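Budgeting for a small arm and gripper, what am I forgetting?

I'm putting together a purchase request for our home-task bench at Gerngate, due in May. The Kuipers quote is $2,758 for the gripper and wrist camera. The jobs are household ones: drawers, remotes, plastic packaging.

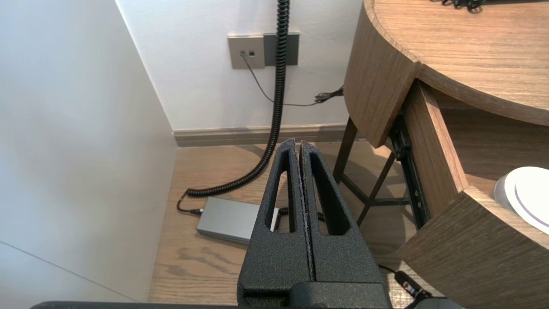
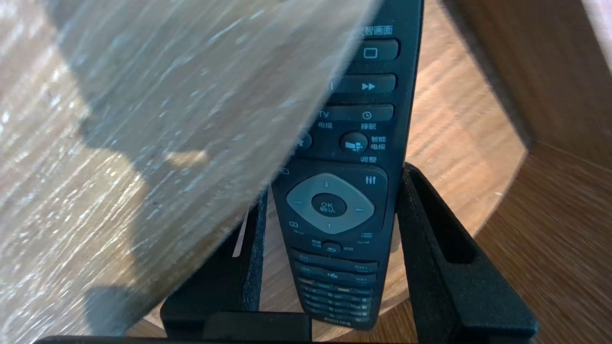 The arm itself is already paid for. I have $50 left over for extras and would like to know where it should go, or if I should ask for more before the request goes in.

Reply 1
Ask for more. Spare fingertips and one spare cable will eat the $50 before freight. We bought from Lakier and waited 13 weeks for a replacement cable, with the arm parked the whole time. Order 2.

Reply 2
Depends on the gripper.

Reply 3
Check if the quote includes mounting hardware and tax. Ours in Olavville didn't. I'd also add a line for cable clips and a proper power board, and another for the things being handled, as they wear out too. Clear plastic gave our camera trouble, so budget some labour for lighting. Get the warranty terms in writing.

Contact us | Copyright Olavville Help Exchange | Back to top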